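Home | Program | Workstreams | Reports | Partners | Contact

Progress report 4: handling of soft and irregular goods
March 22, 2018
By Branislav Vondráček, technical lead, Prindville workshop

This site uses cookies to remember your reading preferences. Accept | Manage settings

1. Scope of this report

This report covers the period since the third progress report and concentrates on the demonstration held at the Prindville workshop in February, listed in the work plan as deliverable D4. Software work not shown at the demonstration is summarized in section 6. The financial statement is submitted separately.

D4 required us to show the handling of artificial flowers and foliage to an outside audience, under the lighting and on the table used for daily work. The visitors came from the program office, from Karker, which joined the project as end user last year, and from Kröger, whose interest is in packing decorative goods for retail. In total 30 people attended, in two groups. Each group received a short introduction, watched the work at the table and then had time for questions.

2. Arrangement of the table

The demonstration used the same station as the trials in the previous report. Two changes were made before the visit. The controller was moved to a separate rack so that visitors could approach the table from the far side, and the speed limit was lowered for the duration of the open session. The lower limit remained in place for both groups, and cycle times from the day should not be compared with those in report 3.

The goods were artificial stems of the kind Karker assembles into mixed arrangements, together with loose leaf sprigs. The sprigs were included at Karker's request. In their own packing area, sprigs come away from stems during unpacking and have to be collected before the next batch is laid out.

The work plan assumed that sprigs would be simpler to handle than flowers, being short and light. Our trials do not support that. A stem offers a long, nearly straight section on which the fingers can close. A sprig offers a branching stem of a few centimeters, and the leaves on either side of it interfere with the approach. A grasp on a leaf is acceptable to Karker only if the leaf is not creased.
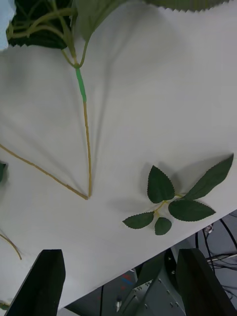

Figure 1. View between the gripper fingers, with a leaf sprig lying to the right on the white cloth.

The view in Figure 1 is the one on which the grasp point is selected. Two properties of it were discussed with the visitors. First, the stems are thin and cast soft shadows on the cloth, and a shadow can be close to the stem in width. The earlier segmentation treated some shadows as stems. The current version compares color as well as edge contrast, which removes most of these errors on tan stems and fewer of them on pale green ones. Second, where two stem tips meet, the outline does not show whether there is one bent stem or two straight ones. The planner now treats any sharp angle as two stems and grasps well away from the point of contact.

3. Conduct of the demonstration

The program for each group consisted of three parts: picking single stems, picking stems that touch or cross, and collecting sprigs. Stems were placed by project staff for the first part. For the second and third parts, visitors were invited to rearrange the goods themselves, subject to the rule that nothing be placed on top of a flower head.

Across both groups we logged 54 pick attempts. Of these, 13 were recorded as failures under the definition in the work plan, meaning that the item was not lifted, was dropped before release, or was lifted together with a second item. The remaining attempts met the criterion. Most failures occurred in the third part. Failures in the second part were of one type: the intended stem was lifted correctly and a leaf caught on its neighbor.

One interruption occurred, during the second group. The arm stopped on a force threshold while descending and was restarted after the standard check. The log shows that the table height had been entered without the thickness of the covering. The value has been corrected and a check added to the start-up procedure.

4. Observations on layout

Karker's representatives asked whether the goods must be separated before the robot can start. At present they need not be fully separated, but the spacing has a clear effect. With heads laid side by side and stems running toward the same edge of the table, the stems converge and may cross or touch at the lower end. Grasping high on the stem, just below the head, avoids the crossing but brings the fingers close to the leaves.

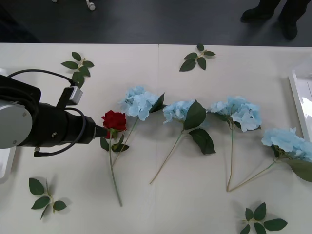
The order of picking also matters. The planner begins with the item nearest the gripper unless its stem is judged to lie under another, in which case the upper item is taken first. This judgment is made once, at the beginning of a layout, and is not revised if an item shifts during a pick. Several visitors noticed the limitation without prompting. Revision after every pick is technically straightforward and has been moved forward in the plan. We expect it to add a short pause to each cycle – acceptable to Karker, less so to Kröger.

Flower heads were a lesser concern than anticipated. The rose and hydrangea heads differ in shape and color, and the classifier separates them reliably. Identification of individual leaves as belonging to a stem or to a loose sprig remains weak where the two overlap.

5. Feedback from visitors

Written comments were collected from both groups. The points relevant to the work plan are as follows.

Karker asks that sprig collection be treated as a separate pass after all stems have been cleared. We agree. It simplifies the picking order and allows different finger spacing for the second pass.

Kröger asks for a figure on damage to petals and leaves over a long run. No such figure exists yet. We propose a run of 200 picks on a single batch, with each item inspected before and after, and will submit a protocol for comment.

The program office asks that the next demonstration include a fault introduced on purpose, so that recovery can be assessed. This can be done within the present budget.

Two visitors remarked that the table was difficult to see from the rear of the group. A raised display will be arranged for the next session.

6. Other work in the period

The revised calibration routine is complete and in daily use. It reduces setup after a camera adjustment from most of a morning to roughly a quarter of an hour. Documentation is in review.

Narrower finger pads have been ordered from Pavberg. Delivery was postponed once and the parts were not available for the demonstration. All results in section 3 were obtained with the original fingers.

The labeled image set has been extended with foliage on plain and creased cloth. Labeling of overlapping leaves is slow, and the person responsible has been assigned to it for a further month.

7. Deviations and risks

D4 was delivered within its period. Deliverable D5, the combined picking and placing trial, depends on the Pavberg pads. If they are delayed again, we will run D5 with the original fingers and repeat the sprig portion later. No change to the budget is requested.

The second risk is staffing. One engineer leaves the project before D5, and the handover of the planner code has started.

8. Actions before the next report

- Correct the picking order so that it is revised after each pick.
- Implement the separate sprig pass requested by Karker.
- Circulate the damage protocol to Kröger and the program office.
- Repeat the crossing-stem trials at normal speed.
- Confirm the delivery schedule with Pavberg and report any further delay to the program office in writing.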